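Rebuilding a Desktop From Parts: Project Report
Hardware Basics, Riviere Hall lab section

I picked the desktop rebuild for my term project mostly because I wanted to stop being scared of the inside of a computer. I've owned three laptops and never opened one of them. So when the sign-up sheet went around in October and there was a line on it for "old tower, take apart and put back," I wrote my name down before I could talk myself out of it!

The tower came from Kellow, the secondhand shop across from campus, and I paid 40 dollars for it. It had been sitting under a shelf of printers for who knows how long. My total budget was 149 dollars, so that left me plenty for thermal paste, a set of screwdrivers (mine were all the wrong size) and a used drive in case the old one was dead.

The biggest thing I learned in the first week is that you need somewhere to put stuff. I started out with cereal bowls, and that was a mess. Everything slid around, and I kept leaning the processor against things I shouldn't have. After that I switched to a gray plate where the parts each get a spot, and life got so much easier. The processor lies flat with its shiny side up, the drive connector goes along the top, and the little green board stands on its edge at the side.

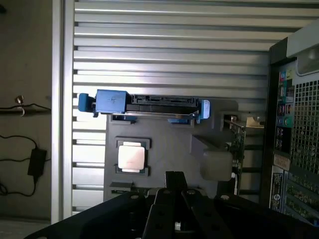 Photo: Riviere Hall hardware lab

I got the idea for the plate from the Mavura build guide, which the lab keeps in a binder by the door. The guide says to lay parts out in the order you'll need them. I tried that, but I liked grouping them by where they go in the case a lot better. Memory with memory, cards with cards. You can see at a glance what's still missing.

Now for the part I was nervous about, the processor. Its socket has a metal frame and a lever, and you lift the lever, set the chip in with the corner mark lined up, and push the lever back down. It takes more force than you'd think (I made a noise the first time). Then a dab of Zirnetti paste, then the cooler. I practiced the lever part 8 times with my instructor's dead board before I touched the real one, and I'm glad I did.

Working with the tower flat on its side helped more than any tool I bought. With it standing up I was fighting gravity and the cables at the same time. On its side, the memory slots are right there with their white latches, the blue clips for the expansion cards are along one edge, and the power supply stays put. The hard drive has blue rails on it, so it slides into the bay without any screws at all. I wish the whole computer worked like that.

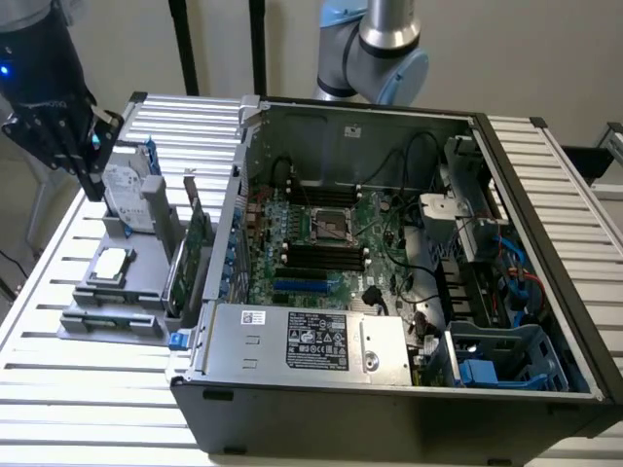
Naomi-free grading being the rule in our section, the peer comments come back unsigned, and one reader wrote that I should have plugged in the drive cables before the expansion cards, since a long card makes the connectors hard to reach later on. Fair point. I did it the other way and scraped my knuckles getting the data cable on, so next time it's cables first.

I also lost most of an afternoon to a computer that wouldn't start. The fans spun, the screen stayed black, and I took out the memory and put it back over and over. One stick wasn't pushed in all the way. The latch looked closed but it hadn't clicked. After I fixed that it booted on the next try, and I ran the drive check overnight. The old 700 gigabyte partition came up clean, so the spare drive is still in its bag.

If I did this again I'd label the cables before unplugging anything. I took pictures on my phone, but black cables on a dark case all look the same. I'd also write down which screws came from the drive cage, because I ended up with two left over and I still don't know where they belong. They're taped to the inside cover of my lab notebook for whoever gets the tower next term.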